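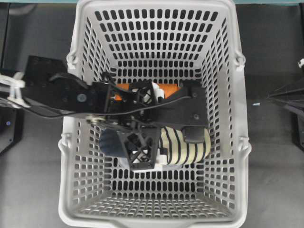 What should a first equipment budget cover besides the arm itself? It should cover the gripper, spare finger pads, cabling, mounting, operator training and a service plan, each on its own line.

Textbooks > Automation > Planning and Purchasing

By Santosh Shukla and Ramesh Joshi, June

Chapter 2. Costing the Cell

Buyers at Lapointe priced a packing cell from the quote alone. The arm came in on budget. Spare pads, at $44 a pair, had no line in the plan, and neither did the 35 hours of training that Vister billed separately.

This chapter sets out a worksheet for listing such costs before a purchase order is signed – first the one-time items, then those that return every year. Keep supplier quotes at hand as you read.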